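1/ We rewrote the house rules for soldering with the arm this month. The old version was a page of "be careful." Posting the parts that changed in case another small shop can use them.

2/ The iron counts as **hot** any time it's mounted. Doesn't matter what the station display says. You don't reach past the tip to fix a cable or straighten a part. Park the arm, iron in the stand, then hands.

3/ Slow speed whenever a person is inside the tape line. Our cap for that is 3 percent on the pendant. Nobuhle Mahlangu wanted it lower for new people and we left that up to whoever is training them.

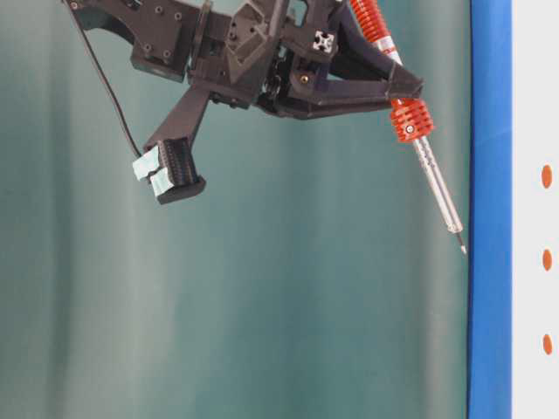

4/ Clamp screws get checked at the start of every shift and again after any bump, even a light one. If the iron has moved in the clamp, the tip offset is wrong. Redo the offset before you run anything.

5/ When you teach a new point, come in from the side you can see. Stop short, look, then jog the rest by hand. No running straight to a saved point on a fixture that was moved.

6/ Cables: leave slack for the full wrist range, and keep them away from the iron. Walk the whole path once cold before you turn the heat on.

7/ Finger pads and tape are consumables. Peeling edge, change it. Write it in the log with your initials. Leandro Bermúdez keeps the log, go to him if the page is full.

8/ Tip temp is capped at 400 C for everything on the Worby boards. If a joint won't flow at that, flag the joint. Don't raise the number.

9/ Full review every 1000 cycles. Tip, clamp, cable, e-stop, in that order. The e-stop test is a real press with the arm moving at slow speed.

10/ Still open: fume extraction when the arm is at full reach. The hose we have doesn't follow it. If you've got a setup that does, reply with the hose diameter and how you mounted it.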